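4.2 Tall things, low things, and where they end up

I promised in Section 3 that I'd come back to the candle holders, so let me do that now, because they gave me more to think about than everything else in the Zumgate set put together. When I drew up the object list I honestly thought of them as filler. The plan was to study how small household things get shared out between a tabletop and a raised display surface, and I wanted a few shiny items in there so it wouldn't all be cups and plants. Then I started going through the Willden sessions and found I had four pages of notes on stems and bases before I'd written a word about cups!

A goblet-shaped holder is an odd thing to find a place for. Nearly all of its looks are in the stem and the cup, and nearly all of its trouble is in the base. You want it somewhere it can be seen, which usually means high up, and you also want it somewhere it won't get knocked, which usually means low down or well back. The black perforated surface made this worse in a way I hadn't planned for. Its little cross-shaped holes go in rows, and rows are very hard to ignore once you've noticed them. I'd catch myself wanting every base squared up with the pattern, even though a round base has nothing to square up (I did try).

The wood has no such pull. Grain runs in a direction, sure, but it wanders, and a holder set down a little off looks fine on it. So I ended up coding the two surfaces separately, with "on the panel" and "on the wood" as the main split and a second code for how near each object stood to an edge. I used the foot of the object for this and ignored the top, which matters a lot for the flared ones, where the cup may lean your eye toward a spot the base isn't in.

The grouped layouts are the ones I keep going back to. Gold holders bunch up on the perforated shelf, close enough that you read them as a set, and the plain black pieces get treated as background. In one such layout there is a black stand with a thin pole in among the gold stems, and I left it out of my first pass completely. I just didn't see it as part of the group. It has a heavy round disc for a base and takes up as much shelf as anything else there, so leaving it out was plain wrong, and I recoded the whole batch from the beginning.
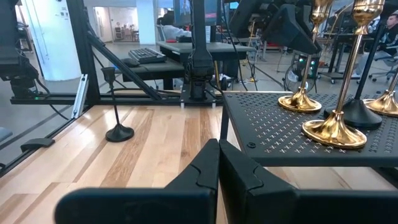 One reader of an early draft objected that I was calling it a display when it could just as well be storage. Put shiny things close together on a shelf, the comment went, and anyone will say they're being shown off, but the same person would call it clutter if the holders were plastic. The reader wanted me to drop the word "display" from this section altogether, or else say what would count against it.

I think that's fair, and I've gone halfway. I still use "display" for the surface, as a name, and I've stopped using it for what the objects are doing. What would count against it? For me, crowding is the test. If you can lift a holder straight up and out without your hand brushing its neighbor, I code the group as open. If you'd need to move something first, it's packed, and packed groups go into the storage pile no matter how pretty they are. Of the 20 layouts in the Clorkska batch, 17 came out open under this rule. I'd expected fewer, and I went over the doubtful ones again on a different morning with the same result.

The rule does have a soft spot, and it's the single holder. One tall thing by itself is always open, so the crowding test tells you nothing. What I look at instead is what it stands beside. A lone holder next to the panel, with its foot on the wood, bothered me for ages: had it been left off, or had it been put there? A still layout can't answer that. My code for these is "adjacent," and it says only that the object is off the panel and close to it. I like this code a lot more than the one it replaced, which was "waiting" and had me telling little stories about where the thing was going next.

Scale comes into it too. A small black cup near a slender gold stem makes the stem look taller than it is, and a plant toward the back softens the height again. I measured bases and heights by hand for this reason and didn't trust my eye for either one.

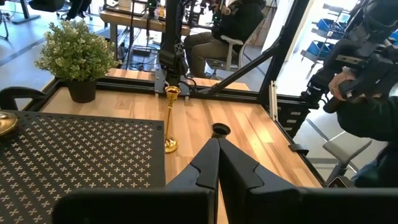 Figure 4. A layout with a gold candlestick holder coded "adjacent," on the wood just right of the perforated panel. The small black cup and the potted plant were coded "on the wood."

Cups turned out to be the easy part. They are low, their mouths are round, and nobody minds where they stand. I coded them by the same two surfaces and had to go back to only seven entries, all of them in the Thomas batch, where my own handwriting was the problem. Plants took longer. The pot is what stands on the table, but the leaves spread past it, and with a dense one you can be well clear of an edge at the base and hanging over it at the top. I stuck with the base, same as for the holders, and added a remark wherever the leaves reached farther than the pot.

Edges themselves get their own treatment in Section 4.3, where I split the back corners from the sides. The plants are mostly what made me do that.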